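Brovora Drip Set — User Manual
Section 3: Setting up the brewing place

Read this section before the first use and again whenever you move the set to a different counter. The rinsing and first brew are covered in Section 4. Parts and replacements are in Section 9.

3.1 Choosing the spot

1. Pick a flat, level surface at a height where you can pour without raising your elbow above your shoulder.
2. Leave free space on all sides of the server. A full kettle needs more room than most people expect.
3. Keep the spot away from the stove. Paper filters and burners should never share a counter edge.
4. Wipe the surface and dry it with a cloth.

Stone, tile and sealed wood are all suitable. On natural marble, wipe up coffee right away, as it can leave a mark in the veining. Patterned surfaces hide drips well, so check them with your hand after each brew.

Caution: Do not set a hot glass server directly on cold stone. A sudden change in temperature can crack the glass. Use a wooden base or a dry folded towel.

3.2 Laying out the parts

1. Place the wooden base toward the front of the counter, within easy reach of your pouring hand.
2. Stand the glass server toward the back until you are ready to brew. Turn the handle so that it does not stick out over the counter edge.
3. Stand the pouch of filters on the other side at the back, away from the server and out of reach of splashes.
4. Keep the kettle on its own stand. It does not belong on the wooden base.

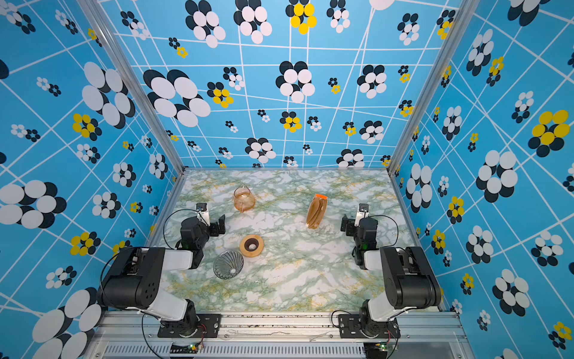

Page last changed: November — Rev. 4 — N. Shirazi

The amber glass server goes back left and the filter pouch back right in the standard layout, with the round wooden base in front. Left-handed users can swap the server and the pouch. The base stays where it is.

Note: Earlier printings of this section placed the filters in front of the server. If you have one of those, please use the order given here.

3.3 Filters

1. Open the pouch along the top and take out one filter at a time.
2. Fold the seam flat and open the filter into a cone.
3. Close the pouch again after each use. Paper picks up smells from spices and onions quickly.

The refill pouch, part 628, fits the same cone. Do not trim larger filters to size — the cut edge tends to collapse when wet.

3.4 Wooden base

The base protects the counter from heat and catches small drips. It is not a trivet for pans and should not go in the oven, the microwave or the dishwasher. Clean it with a damp cloth and let it dry standing on its rim. If the wood looks dull, rub in a little food-safe oil and leave it overnight.

3.5 Before you move on to Section 4

Hold the empty server up to a window and look for chips or hairline cracks, especially near the spout and where the handle meets the body. Amber glass can hide fine cracks, so turn it slowly.

Caution: Never brew into a chipped server. Wrap it in newspaper before throwing it away, and order a new one under part 1459.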